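목재 공구 작업대 완구의 정리와 점검 방법

적용 범위

본 문서는 소형 목재 작업대 완구(상판, 측판, 다리로 이루어진 탁상형)와 그 부속품의 분류, 점검, 세척, 보관 절차를 다룬다. 대상 부속품은 나사, 너트, 톱니바퀴, 렌치, 원통형 막대와 관형 부품이다. 전동 부품이나 자석이 들어 있는 완구는 세척 방법이 다르므로 제외한다.

절차는 Denen 놀이실에서 사용하는 작업 기준을 바탕으로 하였으며, 작성자는 Chunhua Qian이다. 가정에서 한 세트만 관리하는 경우에는 5단계의 기록 항목을 생략해도 된다.

준비물

- 무광 검정 작업면(테이블 또는 매트). 밝은 목재와 유색 부품이 모두 잘 구분된다.
- 칸막이 보관함 1개. 6칸 이상.
- 극세사 천 2장. 한 장은 젖은 걸레용, 한 장은 마른걸레용.
- 중성세제와 미지근한 물 1000 ml
- 부드러운 칫솔
- 160방 사포 소량
- 나무 이쑤시개 또는 면봉
- 기록지와 필기구

보관함은 Brumberg의 얕은 칸막이함을 쓰고 있으나 칸 깊이가 부품 높이보다 크면 어떤 제품이든 무방하다. 뚜껑이 칸막이 윗면에 밀착되지 않는 제품은 이동 중에 작은 부품이 옆 칸으로 넘어간다.

1단계. 작업면 확보

테이블 위의 다른 완구를 모두 치우고 작업대를 한쪽 모서리에 놓는다. 오른손잡이는 왼쪽 위, 왼손잡이는 오른쪽 위가 편하다. 나머지 면적은 부품을 펼치는 구역으로 사용한다. 작업대 밑에는 부품을 두지 않는다. 다리 그림자에 가려 회색 부품을 놓치기 쉽다.

조명은 머리 위 정면보다 약간 비스듬한 방향이 낫다. 나사산의 마모와 너트 안쪽의 이물질은 그림자가 생겨야 확인된다.

2단계. 부품 분리

작업대 구멍에 꽂힌 나사를 모두 뺀다. 나사는 반드시 돌려서 빼고, 잘 돌아가지 않을 때는 반대 방향으로 반 바퀴 돌렸다가 다시 푼다. 잡아당기면 구멍 가장자리의 목재가 뜯긴다. 구멍 가장자리가 일어난 작업대는 대부분 이 단계에서 손상된 것이다.

상판 위의 작은 부품은 나사를 뺀 다음에 옮긴다. 순서를 바꾸면 나사를 돌리는 손에 밀려 바닥으로 떨어진다. 분리한 부품은 쌓지 말고 서로 닿지 않을 정도의 간격으로 펼쳐 놓는다. 이 상태에서 색이나 크기를 맞추려 할 필요는 없다. 분류는 다음 단계에서 한다.

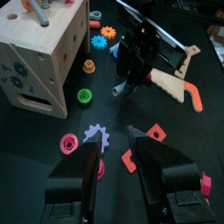
그림 1. 작업대 옆에 펼쳐 놓은 톱니바퀴, 너트, 렌치와 원통형 부품. 작업대 상판에 나사가 세워져 있다.

펼친 부품 중 짧은 원통형은 옆으로 누우면 굴러간다. 테이블이 수평이 아닐 경우 가장자리에 접은 천을 대어 막는다. 톱니바퀴는 평평한 면이 아래로 가게 눕히고, 너트는 구멍이 위로 보이게 세운다. 구멍 안쪽의 나사산을 집어 들지 않고도 확인할 수 있다.

3단계. 분류

분류 기준은 색이 아니라 형상이다. 색을 기준으로 나누면 같은 칸에 나사와 톱니바퀴가 섞이게 되고, 나중에 짝이 맞는 나사와 너트를 찾는 데 시간이 걸린다. 다음 구분을 따른다.

가. 나사류: 나사산이 있는 축 부품 전체
나. 너트류: 플랜지가 있는 너트와 없는 너트. 가운데 구멍에 나사산이 있는 것만 해당한다.
다. 톱니바퀴: 중심 구멍이 있는 것
라. 공구: 렌치, 드라이버, 망치
마. 원통과 관: 나사산이 없는 것
바. 기타: 위 항목에 넣을 수 없는 작은 부품

플랜지 너트는 실패 모양이어서 원통류로 잘못 분류되는 일이 잦다. 구멍 안쪽을 들여다보아 나선이 있으면 너트류로 넣는다. 판단이 어려우면 나사를 한 개 집어 직접 돌려 본다. 두 바퀴 이상 걸림 없이 들어가면 너트로 본다.

다른 제조사의 세트가 섞여 있는 경우, 나사와 너트의 규격이 맞지 않을 수 있다. Özkan 세트의 나사는 Bosthorpe 작업대의 구멍에 들어가기는 하나 고정되지 않는다. 이런 부품은 기타 칸에 두지 말고 별도 봉투에 담아 세트 이름을 적는다.

4단계. 점검

목재와 플라스틱을 나누어 점검한다.

목재 작업대
- 상판과 측판의 구멍: 가장자리에 거스러미가 있으면 사포를 말아 구멍에 넣고 가볍게 한 바퀴 돌린다. 여러 번 돌리면 구멍이 넓어져 나사가 헐거워진다.
- 손잡이 구멍: 네 모서리를 손가락으로 훑는다. 아이의 손이 직접 닿는 곳이므로 거스러미가 느껴지면 결 방향으로 사포질한다.
- 인쇄면: 톱니바퀴나 공구 그림이 인쇄된 면에는 사포를 대지 않는다. 들뜬 도막이 보이면 사용을 중지한다.
- 다리: 평평한 면에 놓고 상판의 대각선 모서리를 번갈아 누른다. 흔들리면 연결부를 조인다.

부속품
- 나사산: 손톱으로 긁어 패인 곳이나 눌린 곳을 찾는다.
- 톱니: 부러진 이가 하나라도 있으면 폐기한다. 깨진 단면이 날카롭고, 떨어져 나온 조각은 삼킬 위험이 있다.
- 렌치: 벌어진 입 부분에 금이 갔는지 본다. 휘어 보아 흰 선이 나타나면 교체한다.
- 관: 양 끝의 테두리에 갈라짐이 있는지 확인한다.

만 3세 미만의 아이가 함께 사용하는 공간에서는 작은 부품을 따로 보관하고, 해당 세트 설명서의 연령 표시를 우선한다.

5단계. 세척

플라스틱 부품은 중성세제를 푼 물에 담가 칫솔로 문지른다. 너트 안쪽은 면봉을 나사산 방향으로 돌려 닦는다. 직선으로 밀어 넣으면 이물질이 안쪽 골에 그대로 남는다. 헹군 뒤에는 구멍이 아래로 향하도록 마른 천 위에 놓고 완전히 건조한다.

목재는 물에 담그지 않는다. 천을 적셔 꼭 짠 다음 결 방향으로 닦고, 바로 마른 천으로 한 번 더 닦는다. 구멍 안에 물이 들어가면 목재가 부풀어 나사가 돌아가지 않는다. 이미 부푼 경우에는 나사를 뺀 채로 통풍이 되는 곳에 하루 두었다가 다시 맞추어 본다. 난방기 위나 직사광선 아래에서는 말리지 않는다.

알코올 소독제는 플라스틱 부품에만 사용한다. 인쇄면에 닿으면 색이 번질 수 있다.

세척을 마친 날짜와 폐기한 부품의 종류를 기록지에 적는다. 기록 형식은 한 줄로 충분하다. 예: 톱니바퀴, 이 파손, 폐기.

6단계. 보관

3단계의 구분대로 칸에 담는다. 무거운 공구류는 보관함의 가장자리 칸에, 가벼운 기타 부품은 가운데 칸에 둔다. 각 칸의 바닥에는 해당 형상의 그림을 붙인다. 글자를 읽지 못하는 아이도 스스로 정리할 수 있고, 칸이 비었을 때만 그림이 보이므로 부족한 부품도 바로 드러난다.

나사를 작업대에 꽂아 보관할 때는 끝까지 조이지 않는다. 한 바퀴 정도 여유를 두면 습도가 높은 시기에도 빠진다. 작업대 위에 보관함을 올려놓지 않는다.

점검 주기

매일 사용하는 세트는 매주 4단계의 부속품 항목만, 매달 전체 절차를 수행한다. 가정용은 석 달에 한 번이면 된다. 습도가 바뀌는 3월에는 주기와 관계없이 다리 연결부와 구멍의 조임 상태를 다시 확인한다.

자주 발생하는 문제

나사가 헛돈다
구멍이 넓어졌거나 다른 세트의 나사이다. 같은 구멍에 다른 나사를 넣어 비교한다. 모두 헛돌면 그 구멍은 쓰지 않는다. 테이프를 감아 두께를 맞추는 방법은 접착제가 구멍에 남으므로 권하지 않는다.

톱니바퀴가 맞물리지 않는다
이의 간격이 서로 다른 세트일 가능성이 높다. 두 개를 평면에 놓고 이를 맞대어 한 바퀴 돌려 본다. 한 지점에서만 걸리면 그 위치의 이가 휘었거나 이물질이 끼어 있다.

목재에서 냄새가 난다
건조가 덜 된 상태에서 뚜껑 있는 상자에 넣은 경우이다. 꺼내어 통풍시키고, 검은 반점이 보이면 해당 작업대는 폐기한다.

문서 개정일: 2019년 1월 28일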